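Suelo de mármol (o imitación) en el local: ¿cera sí o cera no?

tramontana_70
Buenas a todos. Abro hilo porque en casa ya nadie me escucha con este tema. Tenemos un local con suelo de dibujo marmoleado y el chico que nos lo limpiaba le daba una cera autobrillante de Odmont cada 2 meses. Quedaba precioso quince días y luego se marcaba todo: pisadas, ruedas, gotas de la fregona... Mi idea es quitarla entera y dejarlo al natural, pero me da miedo cargarme el brillo. ¿Alguien lo ha hecho? 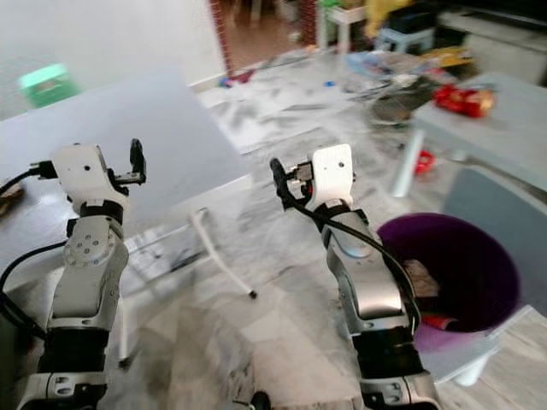

Lectura: 2 min

Se me olvidaba: son unos 79 metros cuadrados, así que hacerlo de rodillas con un estropajo queda descartado – mi espalda ya no está para eso.

pelusilla
¡Quítala ya! Yo tuve 14 capas acumuladas en el pasillo (las contó el pulidor, no yo) y aquello parecía caramelo. Usé el decapante de Olorance, lo dejé actuar un rato y pasé la rotativa con disco suave. Mano de santo.

LlanaYPaleta
Cuidado con eso, pelusilla. Si es mármol de verdad, un decapante fuerte te lo puede dejar mate para siempre. Antes de nada hay que saber qué material es. Una gota de limón en una esquina escondida, un minuto, y si deja cerco es piedra caliza.

pelusilla
Pues el mío es mármol y sigue brillando, qué quieres que te diga. También es verdad que aclaré tres veces.

LlanaYPaleta
Me alegro por ti, pero yo no lo recomendaría a ciegas. Para mantenimiento, jabón neutro y mopa de microfibra bien escurrida. Y nada de vinagre, por favor, que cada mes de mayo aparece alguien por el foro con el suelo picado.

azulejo_triste
Yo llamaría a un profesional. A mí me lo cristalizaron los de Istetti y me cobraron 70 euros por el recibidor. Caro, sí, pero llevo todo el invierno sin hacerle nada.

tramontana_70
¡Gracias! Hecha la prueba del limón detrás de la puerta: ni rastro de cerco, así que me inclino por porcelánico. ¿Entonces la cera sobraba desde el principio?

LlanaYPaleta
Si es porcelánico, sobraba. Decapante, aclarado abundante y a olvidarte. Prueba primero en un trocito.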